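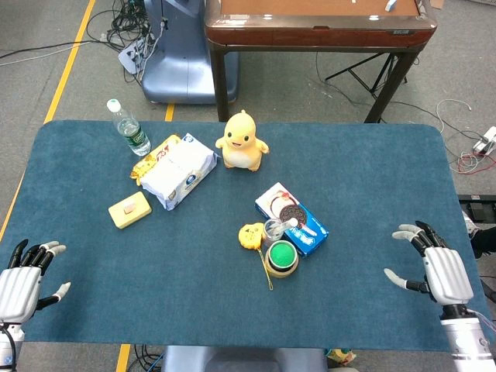
**Category: tabletop / mixed small goods**

# Palora Table Set

Palora is a set of tabletop arrangements made from the kind of things that collect on a desk or in a kitchen drawer: snack packets, a drinks bottle, small boxes, jars, a soft toy, a keyring. It was put together for the Dreveck sorting work and is kept here so that other people can use the same groupings.

The set has 2,296 arrangements built from a pool of 121 items. Every arrangement is laid out on a table with a dark teal-blue felt mat.

## What goes on the mat

Items are grouped into 8 classes. The ones that come up most often are:

| Class | Typical items | Notes |
|---|---|---|
| `bag` | snack bags, small snack packages | may overlap |
| `carton` | biscuit boxes, small gift-type boxes | Oreo box is the usual large one |
| `bottle` | clear plastic drinks bottles | standing, leaning or lying |
| `jar` | small jars and round lidded containers | lid colour recorded separately |
| `plush` | soft toys | includes the yellow duck |
| `trinket` | keychain toys, anything on a string | string counts as part of the item |

The other two classes, `paper` and `cutlery`, are small and don't appear in the arrangement at the top of this file.

## Layout rules

- Items are put down by hand with no grid. Boxes can sit at an angle.
- Overlap is allowed. In the arrangement above, a yellow snack package with red lettering sticks out from under the left end of the big white bag. Both are labelled, and the lower one gets `covered: partial`.
- Small things may be gathered in front of larger ones, like the little glass jar and the green-lidded container by the Oreo box.
- Loose strings are left where they fall. The one on the yellow keychain toy runs a fair way over the mat, so its outline is much larger than the toy itself.

## Files

```
palora/
 items.csv
 arrangements.csv
 labels/
 images/
```

`items.csv` has one row per item, with class, main colour and lid colour if there is one. `arrangements.csv` lists which items are in each arrangement.

## Known problems

- Clear plastic and clear glass are the weakest labels. Outlines on bottles were drawn twice and still disagree in places - treat them as approximate.
- Boxes with pictures on the lid were sometimes tagged as two items in the August batch. Most have been fixed.
- The Grunau copy uses the old class names (`soft` for `plush`, `packet` for `bag`). Run the rename script before mixing the two.
- Brand names are only recorded where they were easy to read.

## Changes

9 October 2023 - lid colour moved to its own column, Shawky item codes dropped, duplicate rows removed from `items.csv`.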